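16th January

The summer session of the Fadeden Robotics Club has reached its midpoint, and I am using this entry to record where the student project stands before members return to their regular classes. The project, named Kurker by the students who proposed it last June, asks a two-armed robot to carry out the small handling jobs of a school canteen: moving baked goods from a tray into containers, fitting lids and returning utensils to their place.

The club has 20 members this year, divided between the programming group and the bench group. The programming group maintains the control software and reviews the logs. The bench group sets out the table before every attempt and resets it afterwards. Members change groups at the end of each month, and parents have asked whether this slows the work. It does, a little. The supervisors have chosen to keep the arrangement, as students who have set the table themselves write noticeably better instructions for the arms.

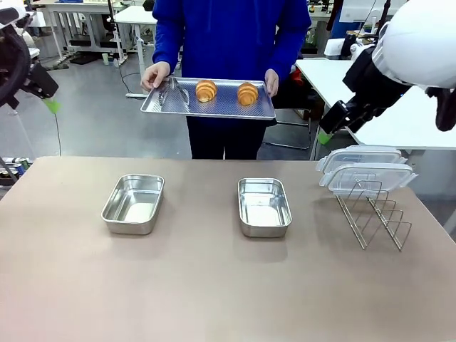
*Bench work for the Kurker project: croissants and tongs on the tray, with containers and lids at the table.*

Pastry was the students' own choice of test item. Foam blocks served well in the early weeks, but they forgive a heavy grip and a croissant does not. Keir Shearer, who leads the bench group, has written a setup sheet covering the angle of the containers, the order of the lids in the rack and the direction in which the tongs should point. It runs to two pages and is now in its fourth revision.

As of Friday the club had logged 2,831 attempts across all tasks, of which 2,515 were judged complete under the scoring rules. Most of the remainder involved lids. The locking tabs must line up with the rim before any pressure is applied, and the arms tend to press early. A separate set of 331 attempts was withdrawn from the log after the table was found to have been moved between sessions, and its position is now marked on the floor with tape.

The next milestone is the demonstration evening at MacLeish Hall, where the club will present alongside the Cestum team. Each team is allowed one task and two attempts. Our members have voted to present the tray task without lids, a decision I support. Lid work will resume in the following term, and students wishing to join the programming group for that period should give their names to Keir by the end of the month.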